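Budgeting for a two-arm bench: what the Grisville shop would do over

08/07/2022

Caught the equipment planner at Grisville between two budget calls. She had 33 minutes and a cold sandwich. First question, why two arms.

"Small stuff," she says. "Keys, tags, rings. One arm can't hold a thing and work on it." The quote from Dresodel came in as a pair, both arms on one rail. She asked for a price on a single. Didn't save much.

What did she forget? Cable, mostly. "We had a line for arms and a line for grippers and zero for cable, clips, ties. Silly." Also spare fingertips. She now puts in for 200 clips a year and doesn't aplogize for it.

The table she's happy with. Plain top, walls on the sides, a little wooden rack at the back for the office bits. Her boss wanted a proper cell from Fröhlich, "very nice, very long lead time." Put off until October at least.

On the bench, it's key ring work.

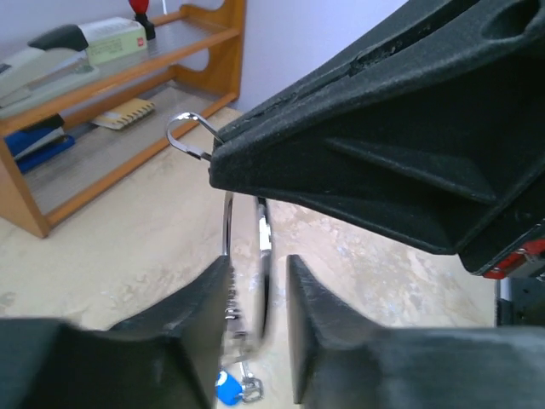
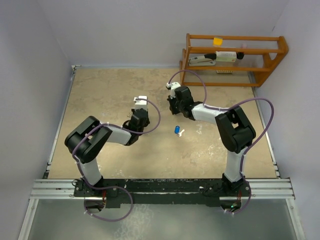
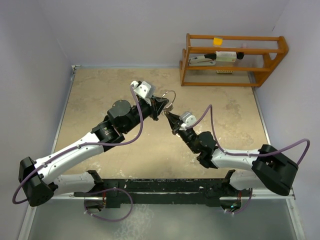
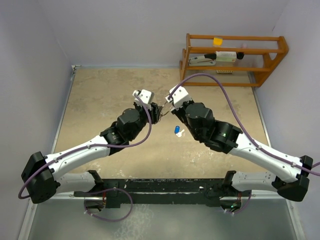 Service is the number she fights over. The contract covers 2 visits a year, and she wants the travel priced seperately so it can't creep. "Read the travel page. Read it twice."

And staff time? She logged 211 hours of setup in the first budget year, none of it planned for. Next year it gets its own line, above the hardware. Finance pushed back, she sent them the log.

Would she buy used? "Arms, maybe. Grippers no." Clirkolley has offered her a used pair and she's still thinking. Wants to know the hours on the joints first, and who pays freight if they go back.

Last thing, what should a small shop ask for on day one. "Floor space. Then a second power drop. Then the arms." Her phone was going by then. The revised sheet goes in with the October round, cable line included.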